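**Wonitz range moves to new hearing protection rule** (Nov 15, 2020)

The Okska Shooting Club will require double hearing protection on its indoor range at Wonitz, starting with the next booking period. Members and guests will have to wear foam plugs under earmuffs whenever the line is hot. Until now, either one was enough.

The rule was put to the membership by mail in November. The club sent out 1,045 ballots and 618 members voted in favor. The outdoor range at Lika is not covered, and single protection will still be allowed there.

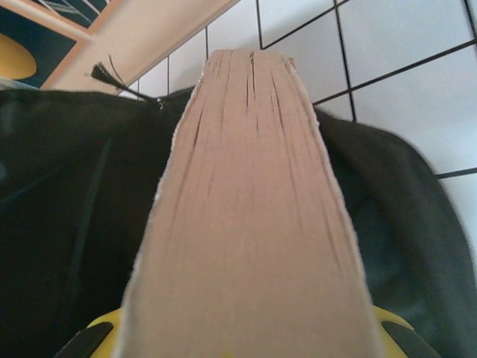
Range officers will check for plugs at the door before anyone is let through to the firing line. Shooters can bring their own or buy a pair at the front desk. Paper sign-in stays in place at both sites, and each visitor must note the type of protection worn. Entries go into a bound book, which is kept at the desk and may be read by any member on request. Anyone who refuses to wear both kinds will lose the booking without a refund.

The club is also adding sound-absorbing panels made by Briem. It has ordered 220 of them for the walls and ceiling of the indoor range, which has 16 lanes. Half the lanes will close while the work is done, and evening bookings will be limited to one hour. Junior classes will move to Lika during that time.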